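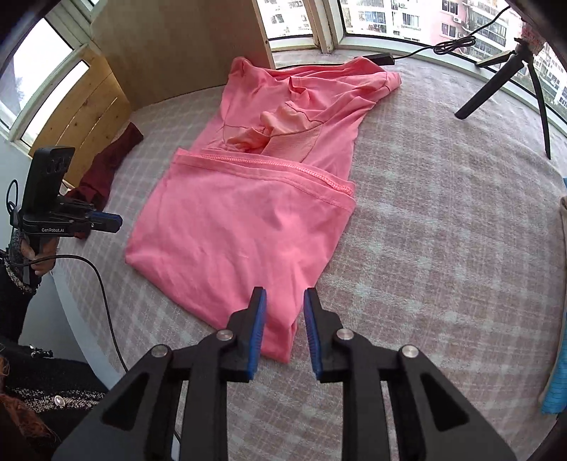
Give it a year and you'll never fold another shirt, wrote lintyhallway under my last post, the machines are basically there already.

plaidsheets
OK so that comment has been stuck in my head all week and I want to ask it properly. Are they there already? I fold on the bed like in the picture, pink top, hem flipped up at a slant, and even I have to go back and square it off half the time. I've got a mountain of this stuff. Kids' things, stretchy things, things with a mesh bit sewn in that won't lie flat next to the plain part.

I saw a clip of a two-armed folding robot from a company called Visser and it looked great, but it was one white towel on a white table, and I'm pretty sure the video was sped up. The price somebody quoted me was $3867, and that doesn't include setup. I could sort of talk myself into it if it did all the laundry and maybe loaded the dishwasher too. Does anybody here live with one of these? Or work with one? I don't need it to be fast, I just want to come home and find the shirts in a pile.

Posted in Home Gadgets, March

cidberg_shopfloor
I can tell you about the work side. I'm at a parts plant in Cidberg and we have arms all over the place. They're terrific at picking up the same metal bracket from the same tray, all night long, no complaints from me. Then last fall we tried one on the shop rags (sorting and folding, they go back in bins) and that was a whole different story. We ran 80 rags as a test and it got 27 into something I'd call folded. The rest were wads, or it had picked up two at once and didn't know it.

Cloth is just mean that way. A bracket is the same shape every time you look at it and a shirt never is. The fold you made a second ago slides while you're making the next one. You feel that in your fingers and fix it without thinking, and a gripper with two flat pads mostly doesn't have much to go on. They are getting better, I'll give them that. Ours could be pretty good at towels by now if we'd kept it.

For your house I'd wait. If you do go look at one, bring your own laundry in a bag, all bunched up, and ask them to start from there. Include the mesh thing! And time it yourself with your phone.

bob_the_vacuum_owner
robot vacuum yes, everything else no. mine still eats shoelaces

pilleyroad77
I'm more hopeful than the others. My cousin's building in Pilley has a laundry room service that uses a folding machine, the kind where you clip each shirt on by hand and it pulls it through. It does tees and dress shirts fine. Baby clothes are too small for it and fitted sheets are hopeless. Thing is, somebody still stands there clipping, so I don't know if you'd count that as a machine doing the chore. I timed a load once while I was waiting and it took 77 minutes, but there was a jam in there.

What I did at home was way cheaper. I got a plastic flip board, the Sumivberg one with the hinges, and my eight-year-old thinks it's a toy. Not a robot, I know. She does the tees and I do the stretchy stuff, and we quit folding pajamas completely. They go in the drawer however they land.

plaidsheets
Thanks, the bag of laundry idea is great and I'm totally doing that if they ever demo near me. Ordering the flip board for now. Does it work on adult XL or do the sleeves hang off?

pilleyroad77
Sleeves hang off a little, tuck them in before the last flip.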